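Tam Bench Kit, two-arm packing station
Sosar / Small Automation / Bench Kits

The Tam kit is sold for training and light box-packing trials. Setup follows the Vikositz bench rules, which ship with every order.

Clamp each arm base to the table edge before connecting power. Check both clamps again after 500 cycles.
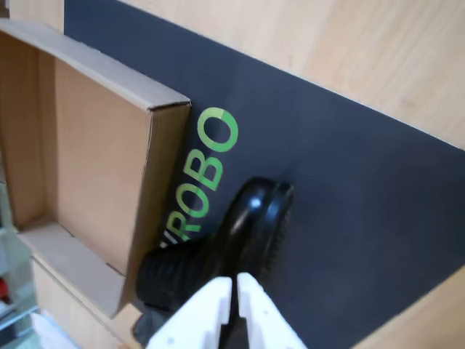 Keep hands out of the reach area while the arms are powered. Maximum payload is 590 g per arm, gripper included. Do not lift a part above the box rim until the fingers have closed.

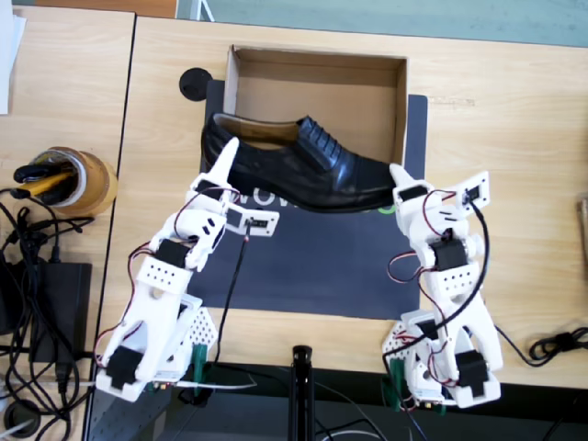

Both arms at a dress shoe on the edge of an open box.

For long items, use 2 arms and run at the low speed setting. Route cables away from the joints.
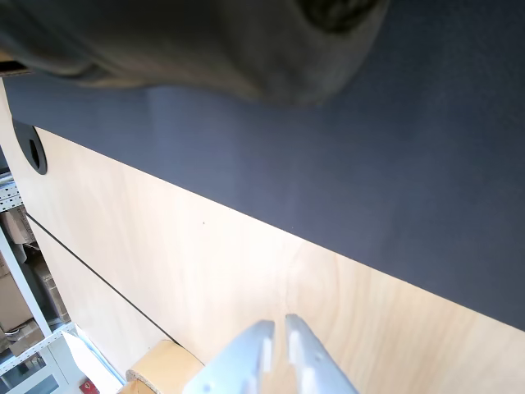

Tape, tools and spare cartons belong outside the marked reach area. Wipe the fingers with a dry cloth at the end of each shift and replace any that are cracked.
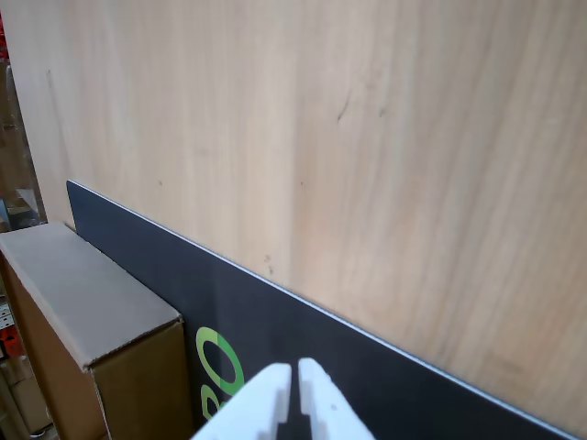
Stop and re-home both arms if a box has moved. After 3 stops in one shift, log the fault and call Kolenine service.

Spare fingers and clamps are sold separately.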